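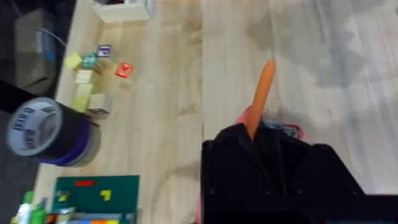
The Table on Clamurska Street

Fiction. Posted Fri 4 August

A mother and daughter have one evening left to clear a table before the Lallwood apartment goes to its new tenants.
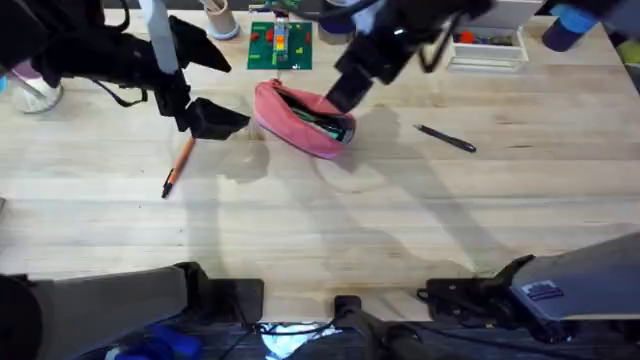

Cristóbal Benítez

The movers had taken the beds and the couch and left the table for last. It was too wide for the elevator and would have to go down the stairs in the morning with the top off. Until then it had everything on it that hadn't gone into a box.

"Start at one end," my mother said.

"Which end?"

"I don't care. The end with the carrot."

Inés started with the carrot. She was six and she had been told that each thing had to go in a box, in the trash, or in her backpack, and that the backpack had to close. She held the carrot by the thick end and thought about it.

"Box," she said.

My mother wrote TOYS on the box and then couldn't find the lid to the marker. I was sitting on the floor wrapping glasses in pages from the Dremarine catalog. We had never bought anything from Dremarine. They had sent the catalog every February to a man named Ocampo, who had lived there before us, and we had kept them all in the hall closet in case he came by.

"Did he ever come by?" I asked.

"Once," my mother said. "He wanted to see if the kitchen was still yellow."

"Was it?"

"It was then."

Inés was working on the blocks. She wanted to keep the purple letter and the red one. My mother said blocks were a set and a set stays together. Inés said that the set was already missing most of the alphabet, so it wasn't a set. They looked at each other across the table. My mother is not a person who gives in, but it was past eight and she had been up since five.

"Take the red one," she said.

The red one went in the backpack. The rest went in the box, on top of the carrot.

It was 2,715 miles to the new place. I had looked it up on my phone in the spring, when the job was still only a phone call, and I'd said the number to my mother as if it were a price. She asked how long that was by plane. Then she asked how much the rent was. I told her 1,114 a month, and she nodded and went back to peeling potatoes. She wasn't coming with us. She was going to my brother's, four stops down the bus line, and her things were in the boxes with the blue tape.

Inés was not supposed to use the blue tape. She used it on the pencil case.

"The zipper works," I said.

"It opens by itself."

"It opens because it's full."

It was the pink one, the one she had taken to school all year, and she had put every pen in the apartment into it. My mother took it from her, laid it on its side, and unzipped it all the way. She picked through the pens and tried them one after another on the back of the electric bill. Black, black, nothing, green, nothing. The dead ones went in the trash. Inés watched each one go.

"That one was good," she said.

"It doesn't write."

"It was still good."

My mother put a black pen down on the table and left it there. On the other side of the case was an orange pencil that she had sharpened herself with a kitchen knife, the way she did all of them.

"These two are mine," she said. "For the crossword."

The little tower on the green baseplate was a problem. Inés had built it before Easter and it had been moved for dinners and moved back. It wouldn't fit in the box standing up. I said we could take it apart and she could build it again when we got there. She asked if she would remember how. I said I thought so. She asked what would happen if she didn't.

"Then you'll build another one," my mother said.

"What if it's worse?"

My mother didn't answer that. She got up and went to the kitchen, and we heard her open the cupboards one by one and close them again. They had been bare since noon. When she came back she had a flattened carton from under the sink. She folded it up into a box, pushed the bottom in, and set the baseplate inside with the tower on it. It fit with room at the top. She put a dish towel in on either side so it wouldn't tip.

"That one you carry," she told me. "In your lap. Not in the overhead."

"Okay."

"The whole way."

I said I would. Inés taped it shut, and my mother let her, and held the flaps down while she did it. There were still the cups to do, and it was 20 minutes until my brother came with the car.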